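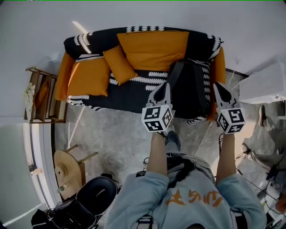 Home Diary Garden Recipes Archive Contact

This site uses cookies to remember your preferences. Accept / Manage settings

September 25, 2025

The living room is finally ORANGE and I could not be happier. Well, orange and black and white, but it's the orange you feel when you come in from the hall!

It's taken since May to get here. That was when I brought the black fabric home, the one with the rows of white waves, and Colton held it up and asked if I was planning to sit on it or sail on it. I loved it from the minute I saw it on the roll. It makes me think of the seaside, and of those scalloped paper liners my nan put along the pantry shelves. The old grey couch under it had gone shiny on the seat and sad everywhere else, and a new one was well out of the budget. I paid $248 for the fabric and the sewing together, and Remedios did the sewing, and she should have charged me double. The stripes run along the back and the seat and then right across the front, and she got the hem hanging just above the floor so the vacuum doesn't chew it.

The armrests were my idea. Colton wanted plain black, very sensible, won't show the dirt. But all that pattern was asking for something solid and loud at each end, so orange covers it was. They come off for washing too (I've done it once already, after the beetroot dip, and they came up beautifully).

Then the pillows. I have spent far too many evenings on the pillows. I've settled on the big rectangular one flat in the middle of the backrest, the skinny one leaning at a slant beside it, and the square one tucked up against the left arm. I tried them all in a row first and it looked like a waiting room. I tried them in the corners and you couldn't sit down. The slant is what did it! Remedios says a pillow on a slant looks as if somebody has just got up to put the kettle on, and I've been fiddling with mine ever since to keep it at the right angle.

Leaving them all to the left also means the right half is free, so of course it has become the spot where bags land. The black backpack had it today. I was going to be cross, but black on black with those white waves round it, it looked quite at home, straps up and all. I do need hooks in the hall. Put hooks on the list. I've been saying so since we moved in.

Itziar dropped in mid-afternoon with a loaf and stopped dead in the doorway. She said it was a very brave colour. I decided that was a compliment. Then she sat at the orange end with her tea and didn't leave until it was nearly dark, so I think the couch won her over. She wants a go at her own armchair now, and we went through my scrap bag and found enough of the wave fabric for a footstool, perhaps, if she's careful cutting round the stripes.

Still to do: the lamp (the cream shade looks grubby next to all that white), the hooks, and a wash for the spare covers. Colton has asked whether the curtains are staying as they are. I said yes. I've got my eye on a remnant at Urnstead, $8 a metre, and I'm going in first thing tomorrow before anyone else spots it.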